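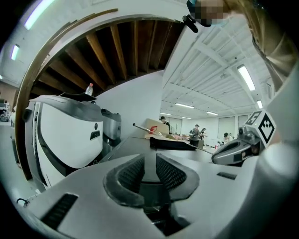
Jindcombe Community Help: Display and Screen Team

Faint vertical line on a 100 Hz monitor after moving house
Posted by Eleri Gape

I have an Eltero flat-screen monitor, bought in January. Since the move there is a faint grey line, one pixel wide, about a third of the way in from the left. It shows on dark backgrounds and is hard to see on white. I have swapped the cable and tried both inputs. Is this the panel or the computer?

Bowen
Open the monitor's own menu and drag it over the line, if the menu can be moved. If the line runs through the menu as well, the computer is ruled out. Then unplug everything except the power lead and run the built-in test pattern. A line that stays in the same place on every colour is usually a column fault, either in the bonded connection at the edge of the panel or in the driver itself. Neither is worth repairing at home.

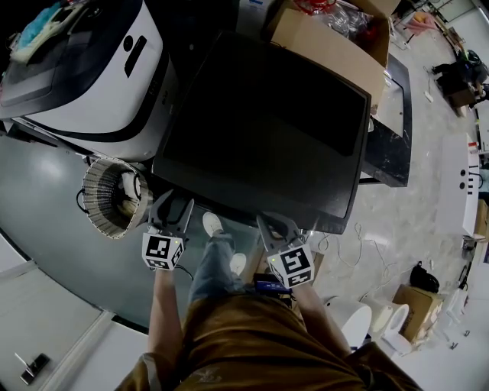 Kikbridge
Pressure on the panel is a common cause of line faults after a move. The glass has little support behind it and the load should be taken by the outer casing. When the stand has to come off, clear the area first. A large black monitor lying tilted face-up on the floor, with a pair of white trainers right beside it, is one slip away from a cracked panel. Use a table with a folded blanket, lay the screen face down, and lift by the lower corners of the casing. For carrying, keep it upright and pack the front with foam at least 12 mm thick.

Bowen's test is the right one to start with. Photograph the line with the test pattern running before you contact the seller, and keep the serial number to hand. Mine took 16 days to be exchanged.

old_margin
Had the same on mine, went away by itself after almost 82 hours of use. Came back though. Try a factory reset.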